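The Last Ferry to Rurkel

Garba Danladi had 25 minutes to catch the ferry and he was singing! He sang past the fish stalls and past the clock shop, with a tin of his aunt's ginger cakes knocking against his knee.

Six years he had been away from Rurkel. Six years of Hustdale rain, Hustdale buses and Hustdale soup, which he had come to love by accident. Now his sister was getting married on 12th June, and he had a speech in his pocket and a clean white top on his back.

"You're cheerful," said the woman at the ticket window.

"I'm going home," said Garba. "Have a cake!"

She had two. Then she leaned out and pointed, and he saw the Dauda already swinging her big blue stern away from the pier, five minutes ahead of her time.

He ran anyway. Oh, how he ran! The gap was wider than a door, then wider than a car, and a boy at the rail was yelling for him to jump. Garba threw the tin first. The boy caught it — a beautiful catch, one hand — and then there was nothing for it but to follow the cakes.

He landed on his knees in a coil of rope, and the whole deck cheered. Behind him the lights of Hustdale were coming on along the hill, and the boy was already prying off the lid. 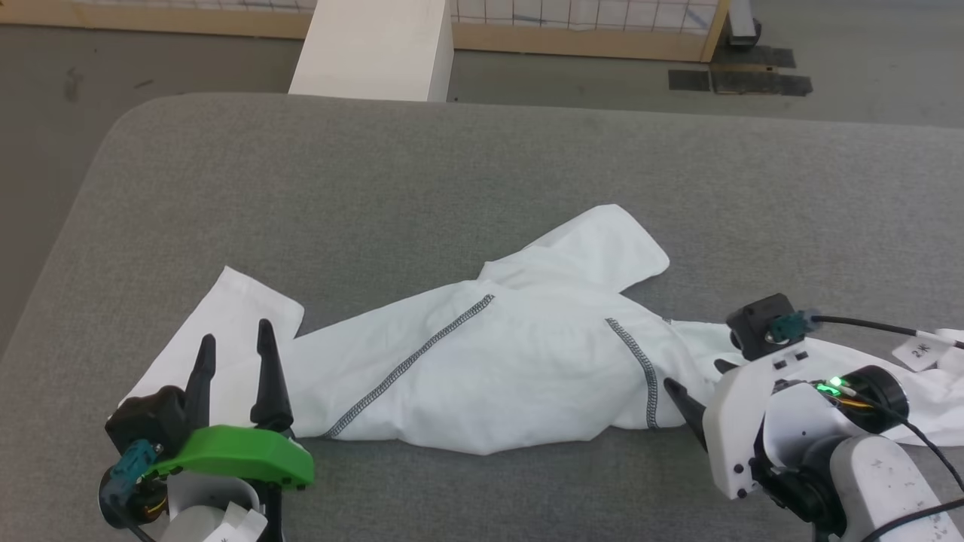 The white top, after the wedding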